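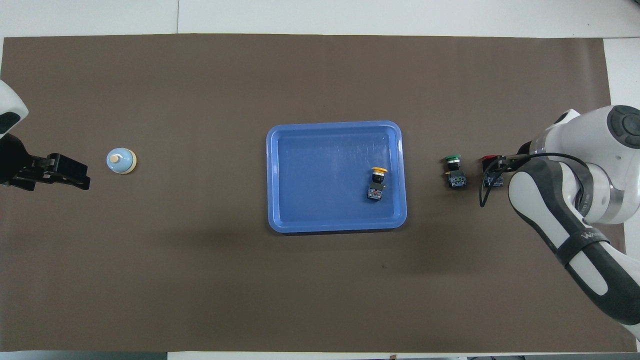

Yellow push-button in a blue tray, on the brown mat.

Questions I keep getting

Why does a film blog bang on about hospitals so much?
Because I see a film most weeks and I spent 47 nights on a ward in Plorley, and the two have got muddled up in my head ever since. I'll come home from some perfectly good thriller and end up writing about discharge letters. Sorry! If you only want the films, scroll past anything with "ward" in the title.

Are you a doctor?
No, no, no. I was a patient, and before that I sold carpet. Please don't send me your blood results (three of you have, and I've deleted them all without looking).

What's your beef with Skerard?
Skerard runs the phone line you're meant to ring if you've got a complaint about your care. I rang it. I was number 71 in the queue, and when I finally got through, a very nice bloke told me I needed the form, and the form was only available by ringing the line. I've written four posts on this and I'm not done. They do answer letters, I'll give them that, so if you're in the same boat, write to them and keep a copy.

Did they ever reply to you?
Yes, in September. Two pages, my surname spelt wrong, and a paragraph on how much they value feedback. My complaint is now number 1497 and it's "with the relevant team". I'll post again when I hear something.

Who is Dennis Inskip and why do you quote him all the time?
Dennis comments under nearly every post and he's usually better informed than I am. He sat on a patient panel for years and knows which office handles what. We've never met. We disagree about musicals.

Can you tell me how to make a complaint?
I can tell you what I did, which was to write down dates and names as I went, and ask for a copy of my notes early on. It took ages to get them. Past that, talk to a proper advocate. The rules change depending on where you live, and I'd hate to steer you wrong.

Does anyone pay you for this?
I wish! Dralico offered me a free subscription to their health newsletter if I'd mention it, and I said no thanks, so I suppose I've just mentioned it for nothing.

Why did you give Tsuchiya such a rotten review?
I've had more grumpy emails over that one than everything I've written about Skerard put together. Look, it's a hospital drama where the same surgeon does every operation and then wheels the patient back to bed himself. The colours were gorgeous and I liked the music. I gave it two stars and I'd do it again.

Can I republish a post?
Go for it, just put my link on it and don't fiddle with the wording. Please leave the comments out, they belong to the people who wrote them.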